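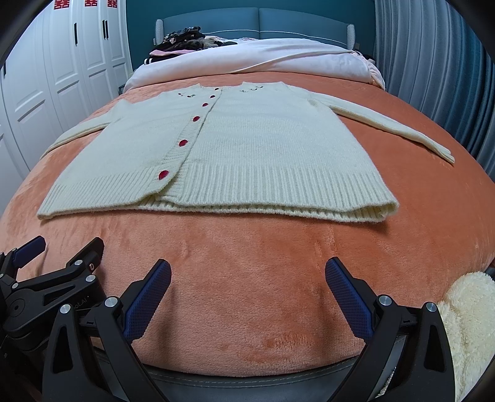

Abb. 1: Strickjacke, Vorderseite oben, vor dem Falten. Knopfleiste und Saum gerippt.

Textilpflege im Haushalt, Teil 4
Strickwaren legen und lagern
Skript zur Übung, Na-rae Ko

Strickjacken werden gelegt, nicht gehängt. Auf dem Bügel zieht das Eigengewicht die Schultern aus, bei feiner Maschenware schneller als bei grober.

Unterlage
Tisch oder Bett. Eine Plüschdecke wie in Abb. 1 geht auch, allerdings rutscht das Strickstück darauf weniger und muss zum Ausrichten angehoben werden - nicht ziehen.

Ablauf
Vorderseite nach oben legen, Knöpfe schließen. Die Leiste soll gerade liegen.
Ärmel seitlich ausstreichen, bis in das Bündchen hinein. Ein Ärmel, der unter dem Rumpf liegt, wird zuerst herausgeholt.
Jacke wenden. Ärmel nacheinander über den Rücken legen, dann die Seiten einschlagen.
Den Saum nach oben führen, einmal falten. Doppelt liegende Rippe vorher glatt streichen, sonst bleibt eine Kante.

Knöpfe und Stickerei
Glänzende Knöpfe nicht gegeneinander lagern. Bei Stickerei an der Passe Seidenpapier dazwischenlegen, bei dunklem Garn auf hellem Grund immer.

Lagerung
Höchstens 4 Stück pro Stapel, Schweres nach unten. Die Wintersachen sollten bis November einmal umgeschichtet werden.

Zur nächsten Übung bitte ein eigenes Strickstück mitbringen. Vertretung: Bok-nam Yoon.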